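地域の通い箱はどこまで回せるか スキスベリ地区での調査報告

班員 サンダマリ・セルバナヤガム、セム・ファン・ローン

1 はじめに

野菜を買うたびに出る段ボールがもったいない、という雑談から始まった調査です。返却して何度も使う箱、いわゆる「通い箱」を、小さな町の商店と農家のあいだで回したらどうなるのか。調べ始めたら想像以上に奥が深くて、気づけば班の二人とも道で箱を見かけるたびに立ち止まるようになっていました!

2 調べた方法

4月から、青果店インスキップと生産者グループのゼルカードにお願いして、やりとりに使う箱を追いかけました。対象は400箱です。一箱ずつ番号の札をつけ、店を出た日と戻った日をノートに書いてもらいました。あわせて買い物客300人にアンケートを取りました。質問は三つだけにしたのですが、余白にびっしり意見を書いてくれた方が多く、読むのが本当に楽しかったです。

途中で札の紐が切れる問題が起き、セムが結び方を変えてからは安定しました(最初の記録に抜けがあるのはこのためです)。

3 箱の形について

箱は形で使い勝手がまるで変わります。側面がまっすぐな箱は棚にきれいに並びますが、空のときに場所を取ります。上に向かって広がった箱は、空になれば重ねて入れられるので、帰りの荷台がぐっと軽く見えます。ゼルカードの方には「帰り道の箱のことまで考えて選ぶんだよ」と教わりました。この視点は授業では出てこなかったので、二人で大興奮でした。

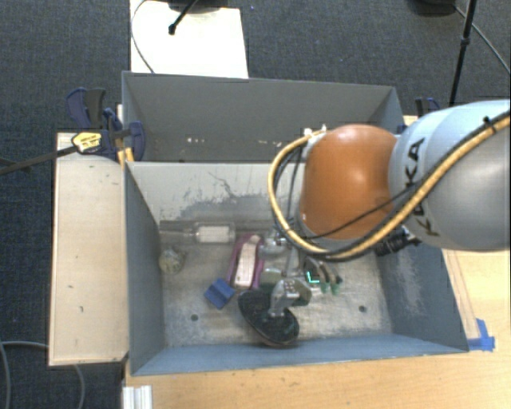 4 結果

いちばん早く戻ってきたのは、農家と店のあいだだけを往復する箱でした。配達の車がそのまま持ち帰るので、当然といえば当然です。反対に、お客さんの家まで行った箱はなかなか帰ってきません。アンケートには「玄関で物入れになっている」「子どもが気に入って返してくれない」という声があり、笑いながらも考えさせられました。

洗う手間も見落としていました。土のついた根菜の箱は水洗いが必要で、葉物の箱は拭くだけで済むことが多いそうです。店の裏で洗うのを手伝わせてもらいましたが、角の土がしぶとい! 角が丸い箱が好まれる理由が手でわかりました。

5 考察

保証金があれば返すという意見と、面倒なら使わないという意見に分かれました。私たちは、返却場所を駅前にも置く案を推したいです。集配サービスのスキスタに相談したところ、夕方の便に空きがあるとのことでした。将来1,000箱に増やすなら、洗い場をどこに置くかが先に決まっていないと苦しくなると思います。

6 残った課題

冬の記録がありません。雪の時期は配達の間隔が変わるので、同じ札とノートで続けたいです。ノートの様式はサンダマリが直し、次の班にそのまま渡せる形にしてあります。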